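Reference > Robotics > End effectors > Comparison methods

Rirside gripper comparison

The Rirside gripper comparison is a bench procedure for testing parallel-jaw grippers and the cameras mounted on them. It was written by Antigoni Galanis and Preben Sveinbjörnsson at the Rirside workshop and first released on August 29, 2019. The procedure is used mainly for low-cost grippers, including hand-held ones that are moved by a person in place of an arm.

214 shares | 6 comments

Background

Before the procedure existed, the Rirside workshop compared grippers by running each one through whatever job was on the bench at the time. Results from different weeks could not be set side by side. Galanis proposed a fixed set of objects and a fixed scoring sheet. Sveinbjörnsson added the camera section after two grippers with the same jaws gave different results — the only change between them was the angle of the lens.

Procedure

The full set has 17 objects, divided into hard, soft and clear items. Each gripper makes 11 attempts per object. An attempt counts as a success if the object is lifted, held for 3 seconds and set down without being dropped.

Hand-held grippers are tested by one operator, who works from the camera view alone. The same fingers are then moved to an arm where a mount is available, and the attempts are repeated. Finger shape, opening width and pad material are written down before each run. Flat block fingers are treated as the baseline, and curved or padded fingers are scored against them.

The tennis ball is one of the soft items. Flat fingers touch it over a small area, and the felt gives slightly under pressure, so small errors in centering show up as the ball rolling out of the jaws.

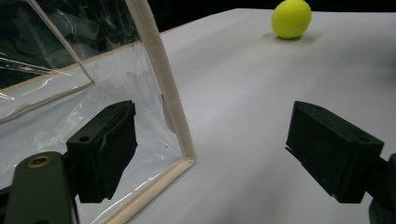

View from a hand-held gripper with flat black fingers, with a tennis ball on a white tabletop and a clear plastic enclosure at left.

Camera section

The camera section covers glare, shadow and how much of the view the fingers block. Clear vinyl and other shiny sheeting are used for the glare test. The operator records whether edges behind the sheeting can still be made out. A camera fails this part if the target is lost in 8 or more attempts.

Variants

A shorter version by Boris Todorova, known as the Distum set, drops the clear items and keeps the rest. The Drarwood variant swaps the hand-held stage for a second run on the arm at a lower speed. Prodromos Karras later wrote a controller add-on, named Shaikh, that logs finger position during each attempt.

Criticism

Kalliopi Chrysikopoulos has argued that the scoring favors wide grippers, as most of the objects are large. She also noted that operator skill affects the hand-held scores — a practiced operator can make up for poor fingers. The current sheet has a line for operator experience, but it does not change the score.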